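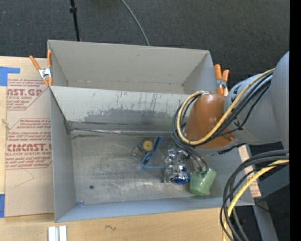
September 23, 2020

Finally a good day on the pick-and-place job! I've been at Zitamside long enough now that I should have expected the bin work to be slow, but I went in this morning thinking I'd be through my whole list by lunch (ha). The job is simple to say out loud. I sit at the controller, I drive the arm around, I pick something up from the front half of the bin and I put it over the divider into the back half, and the computer saves everything my hands did so that Perrin can learn from it. Perrin is the model, by the way, and I've started talking about it like it's a puppy. The pale green cup was my favorite thing to grab all day. It tips over on its side with the open end facing up and out, and if you come straight down and get the fingertips right at the rim, you've pretty much got it. The crumpled silver package next to it is another story, and the blue strap is worse.

So, the strap. I must have spent half an hour on it before coffee. A cup has an obvious place to hold it and a strap has no opinion at all about where you put your fingers. If I pinched the middle, both ends dragged. If I pinched an end, the rest swung around and hooked on the divider, and then I'd have to back up and jiggle, and jiggling is the one thing we're told not to do because then the model learns to jiggle. I threw out more strap runs than I kept. In the end I went for the folded bit, very slowly, and lifted higher than felt natural, and that gave me a few clean ones.

What I keep noticing is how much I lean on my eyes. With my own hand I'd never look at a cup while picking it up, I'd just do it while thinking about dinner. Through the controller I hold my breath! My shoulders were up around my ears by eleven. I have to remember to put the controller down between runs and shake my arms out, and also to drink water, and also to blink.

The count for today was 188 kept runs. My best before this was way back in the first week, when we were only doing blocks, and blocks don't count as far as I'm concerned. I wrote the number on the whiteboard and put a box around it. The Zerness bench across the room does everything by hand-guiding, where you grab the arm itself and walk it through the motion, and they're always telling us their way is more natural. Maybe so. I tried it for 2 hours last week and my forearms were toast, and I kept leaning over the bin and getting my big head in the camera's way. I'll stay in my chair, thanks.

After lunch we let Perrin try on its own, 50 attempts, nothing fancy. It went for the cup first nearly every time (I wonder where it got that from). And on one of them it paused just above the rim, the tiniest wait, before closing. That's me! I do that! I hadn't known I did it until I saw the arm do it back to me, and I felt a bit silly and a bit proud. Then it tried the little yellow round thing, pushed it along the floor of the bin, and gave up in the corner. Also me, to be fair.

Things for tomorrow: start with the strap while my hands are fresh. Ask whether we can stop the session logger from Iter beeping after every save. Try the silver package from the side, three approaches at least, and don't squash it flat like I did with the last one. Bring a cushion for that chair.

They want the whole set finished by December and then the bin gets swapped for shelves. I'm a little sad about it already. Home late, ate cereal over the sink, and caught myself reaching for the spoon from straight above.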